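Home | Topics | Materials | Packaging | Index

Produce bag

A produce bag is a light, open-topped or sealed bag used to hold fresh fruit and vegetables between the packing house and the kitchen. The term covers thin plastic film bags, paper bags, net bags and reusable cloth bags. In retail use it is set apart from the carrier bag, which has handles and is made to bear the weight of a mixed load.

Last updated 11/6/20
14 shares | 2 comments

History

Before the use of film, fresh produce was sold loose from crates, baskets and barrels, and the buyer supplied the container. Cones of folded paper were used for cherries, nuts and other small items. In the market town of Bidanitz, a trading rule of 1750 required sellers of soft fruit to weigh the goods before wrapping, so that the paper would not be charged at the price of the fruit. The rule was later extended to dried peas and beans.

Flat paper bags with a pasted bottom replaced the cone in most shops during the nineteenth century. The Marras paper works began making a waxed bag for wet greens in January 1903. The wax slowed the softening of the paper but also closed its pores, and leaf vegetables kept in the bag overnight tended to yellow. Later versions had a row of punched holes below the fold.

Plastic film came into general use for produce after the middle of the twentieth century. Early film bags were supplied flat in stacks and were opened by hand. Bags on a perforated roll followed, and this form remains common in self-service stores.

Materials

Most film produce bags are made of polyethylene. High-density polyethylene gives a thin, crisp film that rustles when handled and has a slightly cloudy look. Low-density polyethylene gives a softer, clearer film that stretches before it tears. Linear low-density grades are blended in where puncture resistance is needed, as with root vegetables or fruit with stiff stems.

Polypropylene is used for clear, glossy bags, often for salad leaves and herbs. It is stiffer than polyethylene and has a higher softening point, but it splits more easily once a cut has started. Compostable films are usually based on starch blends or on polyesters that break down under composting conditions. They let more water vapor through than polyethylene does, and their shelf life before use is shorter -- stored rolls can become brittle.

Paper bags are made from kraft paper, either brown or bleached. Net bags are knitted or extruded from polyethylene and are used for onions, citrus and potatoes, where free air movement is wanted.

Manufacture

Polyethylene bags are commonly made from blown film. Pellets are melted and forced through a ring-shaped die, and the resulting tube is inflated with air to the required width. The tube is cooled, flattened between rollers and wound. The ratio of the bubble diameter to the die diameter affects how the strength of the film is divided between its length and its width. A film drawn mostly in one direction tears readily along that direction.

The wound tube is then sealed across and cut. In a bottom-seal bag the weld lies at the closed end and the sides are continuous. In a side-seal bag the film is folded lengthwise and welded at both sides, leaving the fold as the base. Weld strength depends on the temperature of the sealing bar, the pressure applied and the dwell time. A weld made too hot thins the film beside the seam, and failure usually occurs there.

Printing

Film is normally printed before it is cut into bags. Polyethylene has a low surface energy, and ink will not hold to it unless the surface is first treated, most often by an electrical discharge known as corona treatment. The effect fades in storage, so treated film is printed soon after it is made or is treated again on the press.

Flexographic printing is the usual method. A raised flexible plate carries quick-drying ink to the moving web, with one plate for each color. Simple designs use flat areas of two or three colors, such as a red fruit with a green leaf, as these tolerate small errors in register. On a tinted or translucent film the color of the base shifts the color of the ink, and a white layer may be laid down first to prevent this.
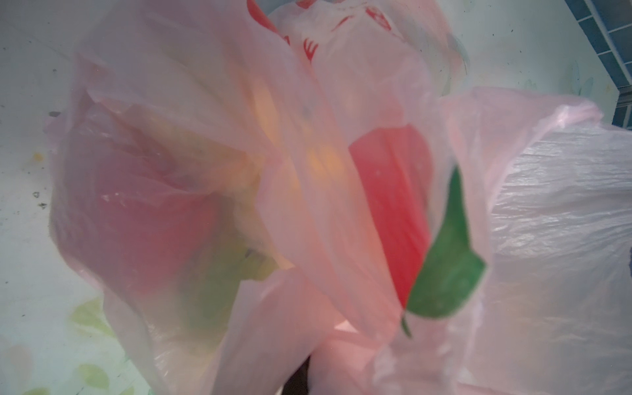
Ventilation and storage

Harvested produce continues to respire. It takes up oxygen and gives off carbon dioxide, water vapor and heat. A closed bag without holes traps these products, and the air inside soon differs from the air outside. A moderate change can slow ripening. A large one leads to off-flavors and decay.

Perforation is the simplest means of control. Large holes allow free exchange of gas and let some moisture escape. Micro-perforations, which are too small to be noticed in normal use, slow the exchange and hold humidity high. The Stomik table, used by packers to choose a hole pattern, lists 20 crops in 3 groups by respiration rate:

Low: apples, onions, potatoes, garlic
Medium: carrots, tomatoes, peppers, cabbage
High: spinach, mushrooms, asparagus, peas

The remaining crops in the table are subtypes of those above. The values apply to cold storage and are not valid at room temperature, where respiration is several times faster.

Condensation forms when warm produce is bagged and then chilled. Free water on the skin encourages mold. Anti-fog additives in the film cause the water to spread as a thin sheet in place of droplets. This improves visibility but does not reduce the amount of water present.

Testing

Film bags are tested for thickness, tear resistance, impact strength and seal strength. In the dart drop test a weighted dart with a rounded head falls on a clamped sheet, and the weight is changed until half of the samples fail. The Ivell method tests the whole bag: it is filled with smooth weights, lifted by the neck and held until the seam opens or the set time has passed. Results from the two methods are not interchangeable.

Disposal

Clean polyethylene bags can be recycled where film is collected separately. In mixed collections they wrap around the shafts of sorting equipment -- many plants exclude them for this reason. Heavy printing lowers the value of the recovered plastic, which is generally used for dark products such as refuse sacks.

See also: Blown film; Carrier bag; Kraft paper; Net bag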